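Imprimir | Enviar por correo electrónico

3.2. Prendas con cintura ajustable: retirada de la percha y paso al cesto

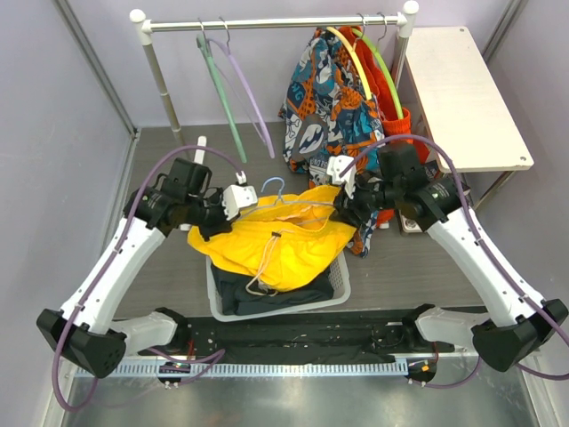
Figura 3. Prenda amarilla de cintura fruncida con cordón, con la percha atravesada en la abertura, sobre el cesto de ropa negra doblada.

Las prendas con cintura ajustable se trataron como categoría aparte dentro del inventario textil de Wustby. La decisión responde a un problema de clasificación detectado en la fase piloto de abril: los criterios empleados para camisas y chaquetas, basados en la anchura de hombros y en la posición del cuello, no tienen equivalente en piezas cuya geometría superior depende de un cordón. El corpus completo comprende 1.331 registros, de los cuales 201 corresponden a esta categoría.

En la prenda de la Figura 3 la cintura queda recogida y el tejido se abre hacia ambos lados. La abertura está orientada hacia arriba, de modo que la cara interior plegada resulta visible y los brazos de la percha se extienden sobre ella. Esta disposición se codificó como «abertura superior» - código A en la ficha de Palamarchuk - y se distingue de la «abertura lateral» (código B), en la que la prenda se vuelca sobre uno de sus costados antes de liberar la percha.

El cordón constituye la segunda variable de la ficha. En el caso ilustrado cuelga por delante, pasa por un tope oscuro de pequeño tamaño próximo a la cintura y forma un lazo a la altura del bajo. Se registraron por separado la longitud libre del cordón, la presencia de tope y la posición del extremo respecto al dobladillo. Un cordón cuyo lazo alcanza el bajo se considera «largo» a efectos de la codificación, con independencia de la talla declarada.

El recipiente de destino se mantuvo constante en toda la serie: un cesto de plástico gris claro, de esquinas redondeadas y laterales perforados. La variable asociada es el contenido previo. Se definieron ocho estados de llenado, combinando el color dominante de la ropa ya depositada y su grado de plegado. La Figura 3 se asignó al estado «oscuro, doblado». El contraste entre la prenda entrante y el contenido facilita la delimitación del bajo, que en las combinaciones de tonos próximos debió trazarse manualmente.

La codificación fue realizada de forma independiente por L. Cocco e Y. Palamarchuk, siguiendo la guía de Fedelbridge en su revisión de 28/08/2021. Las discrepancias se concentraron en la variable de plegado - en particular, en la distinción entre «doblado» y «doblado con arrugas» -, y se resolvieron mediante una segunda lectura conjunta. Para la posición de la percha no fue necesario recurrir a este procedimiento.

Las fichas de esta categoría se conservan en el depósito de Brirgate con la misma numeración que el inventario general. La comparación con las prendas de cintura fija se presenta en el apartado 3.3.

Imprimir | Enviar por correo electrónico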